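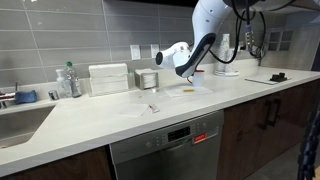

首页 | 记录本 | 设备 | 数据 | 检索
最后更新:2018-08-31

茶水间台面任务,遥操作示教,第 5 批

操作:Védís Kragh(主端),Esben Kirkegaard(急停、复位)。记录:我。

接上一批。任务定义没改:从台面上方接近红盖小杯,夹住杯身,提起,平移到右侧白色托板一侧放下,退回。杯子仍用带红盖的白色小杯,空杯,盖子压紧。水槽、纸巾、纸杯摞照平时的样子留在台上,不清场。Mumero 那边上次要的就是带杂物的台面。

今天录 100 条,可用 89 条,剔除 11 条。剔除原因:
- 夹住的是盖沿,提起后盖子脱开。占大半。
- 主端离合松开时从端有一小段跳动,杯子被推走。
- 两条是 Esben 复位时手还在画面里就开始录了,怪我口令给早了。

盖沿的问题:主端画面里看不出指尖和盖沿的高度差。Védís 习惯让夹爪斜着下来,指尖朝左,这个姿态手腕余量大,但下指会先碰到盖子。后半段改成先在杯子上方停住,转平,再下。之后只再出现一次。代价是每条时间变长,悬停段的速度几乎为零,训练前要不要裁,等 Ea 的意见。我倾向于保留,只把停顿超过阈值的部分降采样。

手把手拖动示教也试了几条,没有计入上面的数。重力补偿开着,拖动时前两个关节偏沉,末端轨迹抖,到杯子附近尤其明显。人手还会挡住腕部相机。结论和 March 那次一样:粗定位可以拖,抓取段用遥操作。

线缆:从上臂垂下来的那束黑线弧度太大,手臂往右伸时会朝后墙甩。接头悬在台面上方,目前没碰到东西,但平移段如果走低就难说。Kolbrún 说可以在上臂再加一个绑点,长度要留够手腕转满的量。下次开录前做,做完重新跑一遍关节极限。

力反馈:主端增益按 Plaltau 的默认值,Védís 反映夹杯时几乎没感觉,纸杯类物体很容易捏过头。调高一档后有感觉了,但自由空间里手柄会轻微振荡。退回默认,改为在软件里限夹持力上限。限值写进配置,文件名后缀 421,别和旧的混。

时间同步:相机与关节数据的偏差开录前后各查一次,都在允许范围内。中途没查,下次中途加一次。

标注:起止点由 Védís 踩踏板打,事后我抽看了一部分,“放下”这一点普遍偏晚,她是等夹爪离开杯子才踩的。Teodora 的标注说明里写的是杯底接触台面那一刻。两种都说得通,但要统一。暂按说明改,已录的用夹爪开合信号回推,脚本我来写。

未解决:
1. 托板上那个黑色小件每次位置略有不同,没有登记。要么固定,要么记下来。
2. 白色杯身在白台面上,腕部相机曝光偏亮时边缘很弱。锁曝光试过一次,红盖发暗,没定。
3. Ciscombe 的人问能不能把这批直接并进他们的集合。坐标系原点不一样,先不并。

下次:加绑点,换操作员。Esben 上主端,看先停再下的动作换个人还稳不稳。

相关记录
- 茶水间台面任务,第 4 批:复位流程
- 拖动示教与重力补偿参数(March)
- Mogensen 夹爪指尖更换
- 踏板打点:标注说明,T. Vlachou
- Plaltau 主端增益对照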